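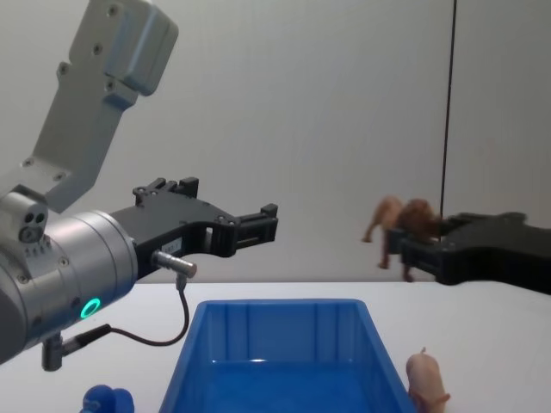

Sorting toy animals into bins: one bin or several?

We use cookies to remember your login and display settings. Accept / Manage

Print this thread | E-mail this thread

tarn_and_tape
I look after a loan collection of small plastic animals, 208 pieces at last count, most of them Vollbridge with a few older Szűcs moulds mixed in. At present they live in three cardboard boxes by size. I want to move to open plastic bins and a pack-away routine at a clear table: everything comes out, is checked, goes back. Two questions. Should the bins be divided by animal type, or is one general bin faster in practice? And does bin colour matter? The brown figures (lions, deer, bears) get missed at the bottom of a brown box.

gridline8
One bin. Type sorting looks good on the first day and decays from there. Every piece needs a decision and the decisions are not consistent. Is a hippo farm, safari or river? With one bin the rule is in or out. Our return time fell to roughly 8 minutes once we dropped the categories.

Colour does matter. Use something none of the animals are.
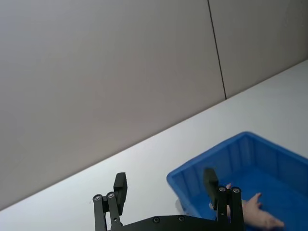

The other variable is wall height. A bin that is too deep gets treated as a hole and pieces are dropped from the rim, and that is how tails and horns get bent. I would keep the depth under twice the height of the tallest figure standing up.

mallee_parts
Disagree on one bin for 208 pieces. Fine for 50. At 200 and up you are digging, and digging scuffs the paint on the raised parts, manes and ears first. Two bins minimum, split by size. A size split takes no judgement if you mark a line on the table and stand the animal against it.

Agree on colour. Bright blue is my default for anything in the tan to brown range.

tarn_and_tape
The size line is useful, thanks. Does it need to be on the table itself? I would prefer not to put tape on the top. It is a white laminate and the last lot of tape left a grey residue that took two rounds of Restura cleaner to shift.

mallee_parts
A strip of card does the job. Fold it into an L so it stands up. Store it in the bin.

kiln_dry
My interest is the surface more than the bin. Whatever you choose, do the checking on a table with nothing else on it and nothing busy behind it. Small defects are found by outline. A hairline split at a leg joint is visible against plain white and invisible against a patterned cloth. Our sorting table is pushed against a bare grey wall for the same reason.

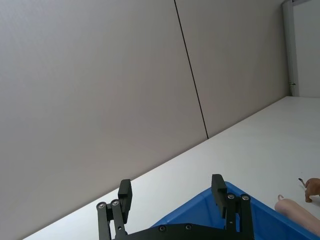
Small parts escape from a table by the back edge, so that is where I would spend any effort. Push the table hard up to the wall and check for a gap with a sheet of paper. If the wall is panelled, look where the join between two panels comes down to the tabletop, as with the thin dark seam against the grey here. Run the paper along that point separately. Ours took the paper to a depth of 3 mm, and a calf's ear went down it. A bead of clear sealant fixed it, applied to the wall side only so the table can still be pulled out.

gridline8
Sealant seems excessive. A foam strip along the rear edge of the table compresses into any gap and comes off when you move.

kiln_dry
Foam collects grit and the grit ends up on the animals. I used Stundico foam for a winter and went back.

gridline8
Then wash the foam. We do ours in February and again mid-year.

tarn_and_tape
I will try the paper test before deciding between those two. Back to the bin: where on the table does it go? I had assumed off to one end.

mallee_parts
Centre, near edge, if two are working. Both reach the same distance and nothing is passed across. An end position is only sensible for one person. Keep the animal low over the bin before letting go.
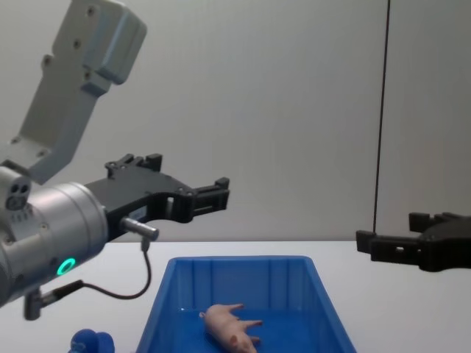
Blue bin between the two sides, plain wall behind.

tarn_and_tape
Noted. The plan is two blue bins split by size, card gauge stored in the larger one, bin in the centre when there are two of us. I still think the farm animals should stay together, but I can see I am outvoted.

gridline8
You could band the farm set in a cloth bag inside the bin. It adds a step. I would not do it.

kiln_dry
I would. Cloth bag, drawstring, no beads on the cord. Paint rub from loose horns is worse in the cattle than in anything else I handle.

E-mail this thread | Print this thread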